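Ticket 88
Subject: flag won't stay at top of pole, keeps ending up half mast
Site: Gumwood town hall, front lawn
Pole: Vedik Urban, fibreglass, internal halyard, crank behind the little door
Flag: Floltodia sewn Union Flag, two yard
Priority: high (was medium, changed after the phone calls)
Status: closed, see end

Opened August, 08:40

Flag hoisted to top at 8ish by front desk. By 08:30 it had dropped to just above halfway. Looks exactly like half mast. Had calls already asking who has died. Nobody has. Raised again, cam cleat done up tight, door locked.

Light wind, dry.

09:55
Down again. Not all the way, stops at the same place as before. More calls. One gentleman came in to sign the book of condolence. There is no book.

Have told front desk: if it drops, take it right down and bring it in. Do not leave it part way. A bare pole is fine, a half masted flag means something.

10:20
Checked the obvious:
cleat closed: yes
rope wrapped the right way: yes
somebody mucking about with it: door was locked, key on hook
crank handle left in: no

Rope looks new-ish. Was replaced in spring by the contractor who did the gutters. No paperwork on what size. Will look.

11:05
Rang Vedik. Held for ages. They asked for photo of cleat and the thickness of the rope. Sent photo. Did not have a gauge so used the shed ruler, looks like 6 mm. They said Urban should have 5. They will ring back.

Their first suggestion was a lighter flag. Pole is rated for this one, it says so on the plate inside the door. Pointed this out.

11:30
Separate point raised by the front desk, logging it here as I'm not opening another ticket. Flag has been going up UPSIDE DOWN, at least this morning and probably longer. For anyone who needs it again: stand so the pole is on your left. Wider white stripe goes ABOVE the red diagonal on the pole side, at the top. If the narrow one is on top it's wrong. Toggle goes to the top, rope end to the bottom. If you clip the toggle to the top hook you can't get it wrong, except the hooks had been swapped when the rope was done. So everybody was following the card and the card was right and the flag was wrong.

Swapped hooks back. Put red tape on the top one.

13:15
Vedik rang. 6 mm rope in a cleat made for 5 should grip harder, not slip, so they don't think it is the cleat. Asked what happens to the counterweight. Said I had no idea there was one. There is: weighted sling round the pole, keeps the bottom of the flag in, should ride up and down freely outside. They want to know if it sticks.

Test 1: hoisted slowly, no flag, just hooks and weight. Went up fine. Stayed up for a quarter of an hour.

Test 2: hoisted with flag. Stayed up while I was watching, obviously. Went in for tea, came out, down.

Test 3: same but with rope tied off by hand below the cleat, bypassing it. STAYED UP. So it is slipping at the cleat whatever Vedik says.

14:30
Opened the cleat right out. Teeth are packed with something waxy. Cleaned with old toothbrush and warm water. Underneath, the bottom third of the teeth are worn nearly smooth. Thicker rope sits high in the jaws and never reaches the good ones. That would do it. Also explains why no flag = no slip, not enough pull.
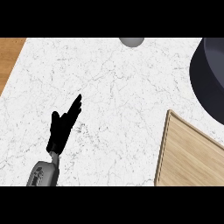
14:50
While the flag was down I laid it out on the committee room table to check the stitching. Hoist edge fine, header fine, toggle fine. Fly end has started to go at the bottom corner, usual place, whips in the wind. Can be trimmed and re-hemmed once, after that it gets visibly short and wants replacing. Bigger problem is the white. It has picked up fine grey lines all over, thin wandering ones with a few thicker patches, very like the veining in the white marble up there, which is lovely on a worktop and not on a national flag. Worst on the diagonals near the hoist, where it rubs. The red and blue are holding up ok, a bit tired. No holes.

15:10
Asked Floltodia if it can be washed. Reply came fast, credit to them:
cool wash, mild soap, by hand or gentle cycle
no bleach, no softener
don't soak, the red can run into the white
dry flat or hang full length, never put away damp
cool iron if you must

They think the lines are dirt off the pole worked into the creases, from being rolled up wet. They said pole dirt mostly comes out and mildew mostly doesn't. So we will see.

15:40
Asked desk how it gets put away at night. Answer: bundled in the cupboard with the umbrellas. Ok.

New rule, going on the card: if wet, hang over the back of the chairs in the committee room, fold in the morning. Not the umbrella cupboard.

16:05
Vedik again. Agree about the teeth. Cleat is out of guarantee by a long way. Replacement kit is cleat, screws and correct rope. They want the old rope out completely and don't want us reusing it. Ordered kit. Post, couple of days.

Meanwhile: no flag flown till fitted. Have put a notice on the front door, "flagpole under repair, no significance". Wording is mine, can be improved.

Next entry, two mornings on

09:15
Kit arrived. Rope is 5 mm, checked against the ruler. Cleat has diferent screw spacing from the old one of course. Back plate in the kit covers it, found after I had already gone looking for a drill.

10:00
Threaded new rope by taping it end to end on the old and pulling through. Tape must be THIN. First go was a fat lump and jammed at the top pulley. Backed it out, butt joint, single layer of tape, went through fine. Do not let go of either end or you need a cherry picker.

10:35
Cleat on. Door shuts, only just. Trimmed the tail of the rope.

Test 4: hoisted with old county flag, same size. Up. Stayed.
Test 5: pulled down hard on hooks side with cleat closed. No slip.
Test 6: left up over lunch with nobody watching.

13:20
Still up. Wind has got up a bit as well. Counterweight rides ok, no sticking.

13:45
Flag washed, by me, in the kitchen sink. Most of the grey has come out. Faint lines left on the white near the hoist, can't see them from the pavement. Drying full length in committee room. Yoga have been told to mind it.

14:20
Checked the floodlight while out there, as it was on the list from last winter. Unit is 3000 lumens, works, but was tilted at the hedge. Re-aimed. For info, flag can stay up at night but ought to be lit, so if the lamp goes, flag comes in at dusk like before. Timer was also an hour out, never moved on in spring. Fixed.

Final checks, following morning

08:05
Hoisted Union Flag, right way up, toggle at top, pole on left, checked from the road as well as from the lawn.

12:00
Up.

16:30
Up. No calls today.

Cause: wrong size rope fitted in spring, plus worn cleat. Upside down flag was a separate fault, swapped hooks.

Left to do:
re-hem fly end before the autumn winds, ask Floltodia for price, compare with a new one
new card by the key hook, big print, with a drawing of the top corner
gutter contractor not to touch the pole again without asking
front door notice to come down (done, 16:40)
for any real half mast: hoist right to top first, pause, then lower to a third of the way down. Same in reverse at the end of the day, up to the top and then down. Put this on the card too as I was asked it four times this week.

Closed. Reopen under same number if it slips.

Reopened 17:10
Key to the pole door is missing off the hook.

17:25
In my coat. Closed.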